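The Kitchen You Were Promised

My neighbor Estíbaliz Paredes spent most of last winter planning a new kitchen, and she did it the way people do now, on a screen. The showroom, a place called Fadavwood, gave her a login for its planning program. She picked doors, she picked a counter, she turned the room around with her finger. By July she had the real thing, and she has been faintly annoyed with it ever since.

There is nothing wrong with it. The drawers close. The counter is level. But she lived for months with a kitchen that had no mail in it, and then she moved into one that did.

I have a grudge against the rendered kitchen, and I would like to air it.

The light is the first lie

Light in a showroom program comes from everywhere. It falls softly on the back corners, where in a real house you find the toaster and a permanent dusk. Estíbaliz has one window, and it faces her neighbor's wall, meaning mine. The program never asked about my wall. It asked whether she wanted the Iver finish or the Kombo finish, and then lit both of them like a beach at four in the afternoon.

When she complained, the salesman told her that all customers understand the pictures are "a guide." I doubt it. If they were only a guide, a floor plan with measurements would do the job for a lot less money. The picture is there to sell, and it sells well.

Who is this room for?

I asked Esperanza Carrasco, who fitted kitchens for years before her knees gave out, what she made of the programs. She was kinder than I am. They catch some mistakes, she said, such as a door that opens into the fridge. She used to find those on the day of the install, with the customer standing behind her.

Fine, I'll grant the fridge door. But she also told me about a couple who had paid 3336 dollars extra for an island because it looked lonely without one on the screen. They had 3 feet left to walk in on one side and less on the other. They eat at it standing up, sideways.

That extra charge bothers me more than the light does. A program that makes adding things free and instant will get people to add things. I priced my own small kitchen on the Nodeck site, out of spite, and came to about 694 dollars for new handles and a faucet. Then I let the site "complete the look." I closed the window when it suggested a lamp for 532.
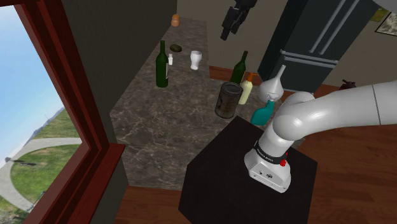 What I would ask for instead

I'd like one button that makes the room worse. Press it and there is a drying rack with a pan on it. Press it again and it is a gray morning, the trash is full, and somebody has left a backpack where you need to stand. If you still like the cabinets, buy them.

I don't expect to get this button. The people who build these programs work for the people who sell the cabinets, and the more honest the picture, the fewer the islands. Still, a buyer can do a rough version at home. Tape the outline of the new counter on the floor and cook around it for a week. Open an oven door that isn't there yet. Look at the sample door at night, under the bulb you own.

Estíbaliz tells me I am making too much of it. She likes her counter better since she stopped looking at the old pictures, though she has kept the login – she says she might do the bathroom next.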